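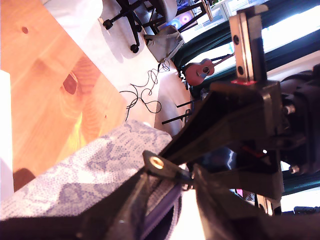

**Project report: Pattern repeats for home textiles**
Surface Design II, fall term
Jörg Sperling

## 1. What the project was

The assignment was to design a small collection of printed fabrics for the home, with one lead pattern and supporting patterns that could be used in the same room. I chose to work from hand-drawn leaves and seed heads. The collection is called Titgate, after the street where I drew most of the plants. It has 4 patterns in 2 colorways.

The brief asked for a lead print at a large scale, and for at least one pattern quiet enough to cover a whole sofa. It also asked us to show the repeat working on a real object, so I made pillow covers from each print.

## 2. Research

I started by looking at how older block prints hide the repeat. In many of them the eye follows a stem across the edge of the tile and never finds the place where it starts again. A half-drop repeat helps with this. In a straight repeat my first drawings made obvious rows, and once the rows were visible it was hard to see anything else.

I also visited the Heitmann showroom on a Tuesday, when students are allowed to handle the sample books. Most of the botanical prints there used fewer colors than I expected. Several had only a ground color and one darker tone, with the detail coming from line thickness. I had planned on seven colors for the lead print and cut it to five after that visit.

## 3. Drawing and repeat

All the motifs were drawn in ink on layout paper, then scanned and cleaned up. I kept the uneven edges. Smoothing them made the leaves look like clip art.

The lead print, Rarnau, is a half-drop of long arching stems with seed heads. The first version had a gap on the left side of the tile that turned into a diagonal white stripe when repeated. I filled it with a smaller stem, which fixed the stripe but made that area too dense. In the third version I moved two of the large leaves instead and left the gap partly open.

The supporting patterns are a scattered seed, a narrow leaf stripe and an overall texture made from the veins of a single leaf. The texture was the quickest to draw and took the longest to color.

## 4. Color

The two colorways are Moss (olive, cream, rust, dark brown, pale pink) and Evening (navy, gray-green, mustard, off-white, plum). I mixed both in gouache before matching them on screen. The printed strike-offs came back warmer than the screen in both cases. In Moss I could live with it. In Evening the gray-green had gone close to khaki, so I adjusted it and ordered a second strike-off.

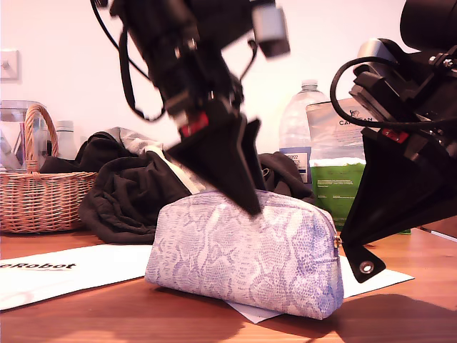

I kept a record of every color change in a notebook with the painted swatch next to the printed one. I would do this again, but I would write the ink values beside each swatch from the start. For the early ones I had to go back through old files to find them.

## 5. Printing and sewing

The final lengths were digitally printed on a linen and cotton blend called Jitmont. I had tested plain cotton first. The cotton gave sharper lines, but the blend hung better and felt closer to an upholstery fabric.

Placement was the main problem at the sewing stage. The Rarnau repeat is 93 cm high, so a pillow cover shows less than one full tile. I cut a paper window to the size of the finished cover and moved it over the fabric until the composition looked right, then chalked the outline. This wasted fabric. The offcuts went into piping for the striped covers.

The zippers were set into the bottom seam. On the first cover I matched the pattern across the zipper, which took most of an afternoon and can't be seen when the pillow is standing up. I did not match the others.

## 6. Results

At the review the leaf texture got the best response, mainly as a partner for the stripe. The comments on Rarnau were mixed. The stems were liked, but the scale was thought to be too large for pillows and better suited to curtains. I agree with this. The seed pattern in Evening was said to be too close in contrast to the lead print, and the two compete when they are placed next to each other.

## 7. Changes for the next version

- Draw Rarnau again at a smaller scale for cushions and keep the current size for curtains.
- Lower the contrast of the seed pattern in Evening.
- Order strike-offs before the repeat is finished, so that color and layout can be corrected together.
- Try the leaf texture as a woven fabric if the loom room has space in the spring.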